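Brurisar Taper-25 Parallel Finger Set (pair)
Grippers & End Effectors > Fingers & Tips
Item no. 1996-T
In stock - ships from our Ayala warehouse

Hi, Tomás Sampaio here. I do the gripper testing for Fenilura, and I write these pages myself, so if something is wrong on one of them you know who to email!

The Taper-25 is the slim black finger we keep recommending to people who bought a small tabletop arm and then got annoyed with the fingers that came on it. It tapers to a point, it clears the edge of a box nicely, and it goes on with two screws per side. I've had a pair on my bench arms since April and I've only taken them off to try other things (and then put them back on, mostly).

What I compared it with

I ran the Taper-25 against the Kanau Wide Pad, because those are the two that customers ask me about in the same email. The Wide Pad is a lovely finger for boxes and blocks. Big flat face, lots of rubber, very forgiving if your arm is a bit off on the approach. But hand it something thin, like wire or a cable tie, and it just sort of pats at it. The Taper-25 gets down flat against the table and picks the thing up. On the other hand it will twist a heavy block if you grab it off center - I had to slow my closing speed down quite a bit before I was happy with it. If you mostly move cartons, buy the Kanau. I sell both, I don't mind.

I did 1000 open and close cycles on one pair with nothing in the grip, then went back to normal work with the same pair. The tips had a little polish on them by the end and no play that I could feel.

Using it with a wrist camera

Plenty of you run a camera on the wrist, so I tried that too. The narrow shape helps a lot, because the fingers take up less of the view and you can see the gap between the tips. What gave me trouble was glare off a white table. Turn your exposure down before you blame the fingers! Also watch the camera cable where it loops near the wrist. Leave yourself some slack and run the arm through its full range by hand before you power up.

Specs

Stroke per finger: 25 mm
Weight per finger: 14 g
Color: black
Sold as: one pair, left and right
In the bag: two fingers, four screws, one hex key
Fits: Brurisar P-series parallel grippers. Other brands need the adapter plate, sold separately.

Fitting notes

Close the gripper all the way, loosen both old fingers, then swap one side at a time so you keep your zero. Snug the screws, open and close it a few times, then tighten. If your tips don't meet evenly, the fingers are probably on the wrong sides (done it, more than once).

Returns are fine as long as the screws haven't been threadlocked. For two-arm setups order two pairs - we don't sell singles.
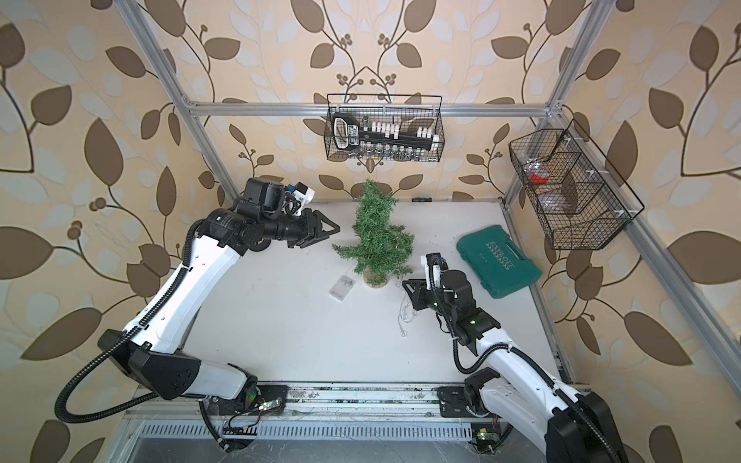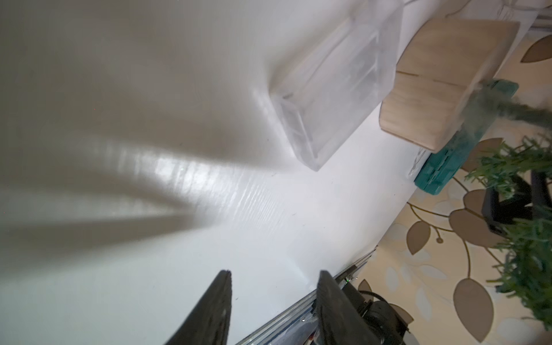 Two-arm bench with black fingers fitted: the whole table first, then the view from a wrist camera.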